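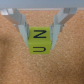
Letter cubes, cork table – 2021-09-23

Notes for me and Kumiko, and whoever picks up the Wirkska set after us. Typed quick, fix spelling later.

Out today: the yellow-green cubes only. Other colours stay in the tub till the lettering is sorted. Cork down on the bench, didn't bother with the felt.

Why we're doing this again. The alphabet sets go out to the Dromport library and two kinders in November, and the last lot came back with complaints that kids (and grown ups) couldn't tell which way up a letter was meant to be. Fair enough. Want to know before November whether that's the printing, the shape of the letters, or just what happens when you put letters on something with six sides.

Lettering
Navy ink on the yellow-green reads well. Best contrast of any pair we've tried, better than the navy on orange by a mile. The Z is the good one. Thick strokes, sharp corners, you can pick it from across the room.

The face next to the Z is the trouble. Character is turned relative to its neighbour, so with Z the right way up you get a U lying on its side. Or is it a C? Asked Kumiko Miyazaki cold, no hints, she said C. I'd said U. Ichikawa's layout sheet says U for that position but the sheet has been wrong before (see the M/W business, still not forgiven).

Things that turn into other things when you roll the cube:
Z – N. Obvious, but the Z corners are a bit sharper than the N on our print so an adult can pick it. A five year old won't.
U – C, or a backwards C if it goes the other way. Worst of the lot.
M – W, and sort of an E on its side if you're tired.
H – I. Only with serifs on the I, which we've got, for some reason.
O, X – no problem, leave alone.
S – ok upside down, odd on its side but no one mistakes it.

Fixes, cheapest first:
1. Small bar under each letter, same navy. Dice makers do it for 6 and 9. Costs nothing if it goes on the same pad.
2. All side faces upright in the one direction so there's a band you can read going round. Top and bottom can do what they like.
3. Different letter shapes. Put a proper tail on the U. Kumiko keen, I'm not, means a new plate.

Leaning to 1 plus 2. Nulari did the last pads for us and quoted 185 for a fresh one incl. postage. That's one pad not the set. Need to ask if the bar can be cut onto the old pads or if thats a dream.

Surface
Matte is staying. Glossy cubes glared under the bench lights and the letters went to nothing at some angles. With the matte I've got no complaints on reading them, more on cleaning – it'll hold finger grease. Wipe test still to do: damp cloth, then dish soap, then the metho. Do the metho on a reject first!! It took the ink clean off an orange one last year and I'd rather not lose another good cube.

Colour name. The order form says "lime", the old tub label says "chartreuse", Kumiko calls them the tennis ball ones. Going with yellow-green on the new labels so we can stop arguing. Update the stock list too, it has them under both names and the total is therefore rubbish. List says 167 one way and something else if you add up the two lines. Recount when everything's back in the tub, not before.
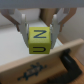

Also on labels, they want the colour word and a blob of the actual colour, both. Half the people packing these up at the library end won't read the word, they'll match the blob. Old labels only had the word and the tubs came back mixed every single time. Printer here can't do the yellow-green properly, comes out mustard. Try a paint marker, or cut a bit off the swatch card Ichikawa sent.

Tub lids: two cracked at the corner. Tape is fine for now, not for November.

Size. Happy with it for the tables at Dromport. The kinder ones may want the bigger cube, check with them before anything gets ordered, and check the choking rules at the same time so we're not doing it the night before. Kumiko has the little test cylinder somewhere. Not in the top drawer, I looked.

Cork vs felt, since it came up. Cork is quieter than bare bench and the cubes stay where you put them. Colour's good behind them too, tan doesn't fight with the yellow-green the way the blue felt did. Felt sheds, and the matte surface picks up every bit of it. Vote for cork in the kits, thin sheet, cut to fit the lid. Have 9 offcuts on the shelf that might do, need measuring.

Spelling game (Kumiko's idea, writing it down before I forget). Roll a handful, make a word from whatever's facing up, and you're allowed to turn a cube on the spot but not roll it to a new face. So the U/C thing becomes part of the rules. Z can be an N if you want it badly enough. Good game for the older ones, useless for the ones just learning, who need the bar. Maybe the card goes in the library kits and stays out of the kinder ones.

Total run if both go ahead is 496 cubes. Don't sign off on that untill the U is settled.

To do
– email Nulari re bar on existing pads (me)
– check layout sheet against a real cube, every face, all colours (Kumiko)
– wipe test on rejects
– measure cork offcuts
– find the cylinder
– ring the kinders re cube size
– new labels, with blob
– stock list, merge lime and chartreuse

Kumiko has just looked at it again and now thinks it's a U. Leaving it at that for today.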